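Dravik says its dish tablets cut water use. The proof is thin

A dish soap maker's claim that its new tablets save a household 36 gallons of water a month rests on a test of 11 kitchens, according to a summary the company put out in April.

Dravik, which sells the tablets under the name Skoltska, says people who wash by hand can skip the rinse. Boxes went on sale this spring with the figure printed across the front in large type. The small type on the back says "results may vary."

How much they vary is hard to tell. The summary runs four pages and gives one average for all of the homes. It doesn't list the results for each one, and it doesn't say how much water the families used before they switched. Six of the homes dropped out before the test was over. The company counted their early numbers anyway.

There is also the matter of who kept track. Families wrote down their own water use on a paper chart stuck to the fridge. People who know they are being watched tend to turn off the tap sooner, whatever soap they happen to be using. 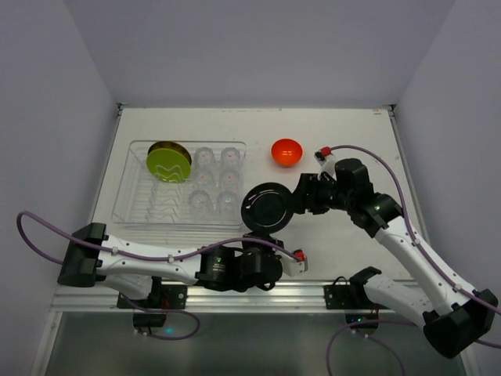

Natalia Cervantes bought two boxes in the first week and said her water bill came in a dollar higher than the month before. She doesn't blame the tablets for that, she said, but she would like to know where the savings went. She still rinses her plates, as she doesn't care for the taste of soap.

Priya Kasprzak, a spokeswoman for Dravik, said the test was "a first look" and that a larger one is planned. She would not say when it would start or how many homes would be in it. Asked why a first look was good enough to print on the box, she said shoppers "understand what an average is."

Maybe so. But an average of 11 homes, more than half of which quit early, is a shaky thing to hang a price on - and the tablets cost nearly twice as much as the company's regular soap.

Dravik said it has no plans to change the label.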